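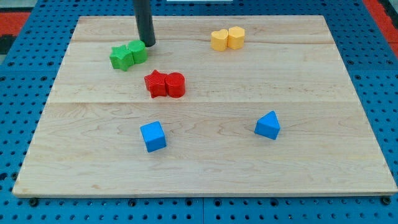 Khang Lò
Workshop Manager, Vamport Tool Library

Frequently Asked Questions

Who can join?
Anyone aged 18 or over with a photo ID and proof of a current address. You do not need to live in the city. Students can use a letter from their school in place of a utility bill.

What does membership cost?
Membership is $11 a month, or free if you hold a reduced-fare transit card. You can pause your membership once a year for up to 3 months. Email the front desk before your next billing date, or the month will be charged.

How long can I keep a tool?
Hand tools go out for two weeks. Power tools go out for one week. Anything with a gas engine is a three-day loan and has to come back with an empty tank.

Can I renew?
Yes, twice, as long as no one else has the item on hold. You can renew from your account page or by phone. We do not renew by text message.

What happens if I bring something back late?
The late fee is $2 per item per day. It stops at the replacement price. Your account is locked while you owe more than $11, and it opens again as soon as you pay. There is no fee for days we are closed.

I broke a tool. Do I have to pay for it?
Normal wear is our problem. Dull blades, worn belts and tired batteries are expected. If a tool was dropped, left in the rain or used for something the manual says not to do, we will ask you to pay for the repair. Please tell us when you return it. A tag on the handle saying what went wrong is enough.

Do you supply blades, bits and sandpaper?
We supply one blade or bit with each tool. Sandpaper, glue, screws and string trimmer line are not included. You can buy most of these at the desk, or next door at Wijaya Hardware.

Can I use the workshop without taking a class?
You can use the hand tool benches at any time during open hours. For the table saw, band saw and planer you need to pass the safety check first. Dong-geon Hong runs the checks on Saturday mornings, and they take less than an hour. A check from another shop does not transfer.

Can I bring my own wood?
Yes, if it is clean and dry. We do not allow pressure-treated lumber, painted wood or pallets on the machines. Reclaimed boards have to be gone over with the metal detector at the desk. One missed nail will ruin a set of planer knives.

Can I leave a project overnight?
Small glue-ups can stay on the drying rack until the next open day. Write your name and member number on tape and put it where we can see it. Larger pieces need a locker – ask at the desk, there is usually a wait.

Do you take donated tools?
Yes, if they work and have a safe cord. We cannot take chainsaws, ladders or anything with a missing guard. Tools we do not need are sold at the yard sale in May.

Where are you?
817 Clatesov Street, rear entrance. The loading zone is for pickups and returns only. Longer parking is free in the Gokovora lot across the street after 5 p.m.

Last updated 25 May 2022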